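4.2 Equipment planning and cost allocation

The budget was drawn up before any task list existed, and this shaped most of what we bought. The grant from the Evangelista fund set aside one amount for equipment and a second, smaller amount for supplies and repairs, and money could not be moved between them after October. Anything with an expected life of under one year had to come from the second amount. Gripper pads, cables, cable ties and replacement screws all fell into this group. We had planned for the pads and had not planned for the cables.

Quotes were requested from two suppliers, Vusmont and Wullix. The Vusmont quote covered a matched pair of grippers with wrist mounts, brackets and one year of phone support. The Wullix quote was lower for the hardware but listed brackets, power supplies and shipping as separate lines. Once these were added, the two totals differed by $80. We chose Vusmont because the delivery date was earlier and because one invoice was easier to process than four. Aileen Pangilinan handled the purchase and kept the record of costs from which the figures in this section are taken.

The total spent on the gripper pair, including tax and delivery, was $3,571. We had set a limit of $2,000 per gripper, so the purchase came in under the limit with a small amount left over. The remainder went to a spare wrist fitting. In our view a spare should be part of the first order. A single part ordered later carries its own shipping charge and its own approval form, and at our site the form alone took seven working days.

Furniture was the other question. Early drafts of the plan included a fixed workbench with a clamped top and a padded surround. It was dropped for two reasons. The bench would have used a large share of the equipment amount, and it would have tied the work to one room. The Ciltcombe site has rooms furnished with ordinary household tables and shelves, and the tasks we care about are household tasks. We therefore budgeted for no furniture at all and worked with what the rooms already held. Figure 3 shows the grippers spread in front of a table with tapered wooden legs, with a plate and utensils on the top and a pedestal fan standing beneath it.
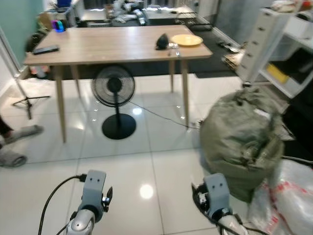 Figure 3. Gripper pair at a household table.

How much of an equipment budget should be held back for items that are not known at the time of ordering?

Enough to replace the most expensive single part that is likely to break, plus one round of shipping. For a two-gripper setup this means the price of one wrist fitting and its delivery charge. Holding back a fixed percentage is simpler to explain to a funder, but on a small budget the percentage may not cover even one part, and on a large budget it leaves money idle until the end of the grant period, when it is spent in a hurry.

The decision to use existing furniture lowered the purchase cost and raised the labor cost. Table heights varied from room to room, so reach limits had to be checked again each time the work moved. Objects kept in the rooms by the people who use them also had to be either worked around or put back afterward. We did not budget staff hours for this. A later plan should list them as a separate line, next to the hours for setup and calibration - the two are easy to confuse, and in our records they were entered together until the middle of the project.

Cables deserve a line of their own. The cables supplied with the grippers were long enough for the bench in the first plan. With the bench gone, we bought longer ones and paid for them out of the supplies amount. This was the largest unplanned cost of the first half of the project. Had the layout been settled before the quotes were requested, the longer cables could have been part of the original order.

The equipment account was closed on Thursday, December 19, 2019. Purchases made after that date were charged to supplies and are reported with the running costs in Section 4.3. Donated items, including hand tools and extension cords, were given no value in the record. Groups that must buy these items should add them to the total given above before comparing it with their own.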